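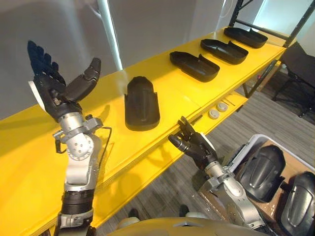 Favow Hymn and Psalm Texts: read me first

Hi, and welcome! I put this collection together because our Wednesday evening group kept singing the same dozen hymns and arguing over which verse had been left out. So I started typing. I'm on 728 hymn texts now, plus all the metrical psalms I could find in old books (some of which smell terrible, but I love them anyway).

What you get

One plain text file per hymn, named by its first line. There's also a big spreadsheet called index.csv with these columns:

first_line
author (blank if I couldn't find one)
meter
scripture (the passage the hymn leans on most, in my opinion)
season
checked (yes or no)

The scripture column has 3120 references in it, because a lot of hymn writers couldn't stick to one passage and I wasn't going to make them. Separate references with a semicolon if you add any. Commas broke everything in August and I spent a whole weekend putting it right.

Where the words come from

Mostly from hymnals printed long enough ago to be out of copyright. Wulan Manurung lent me her grandmother's books, and Barry Ellwood typed up nearly all of the Advent section and then kept going into Epiphany, bless him! I kept the older spellings and the thees and thous. If your congregation sings a modernized version, please don't send it as a correction. I do want to hear about missing verses, though.

Things I know are wrong

184 files still say "no" under checked. The meter is a guess on some of the longer psalms (Rizal Wattimena and I disagree about two of them and he's probably right). Lent is thin. Harvest is embarrassingly full.

Using it

Print it, project it, read it on the bus, put it in your church bulletin. A mention of Favow is nice but I won't chase you. There's no music in here, only words, so you'll need your own tunes. Marlina Hidayat has started a tune list over at Chraibi and I'll link the two once she's happy with it.

Last updated Friday, January 2, 2026. Added 40 Communion hymns and fixed the apostrophes in Psalm 119.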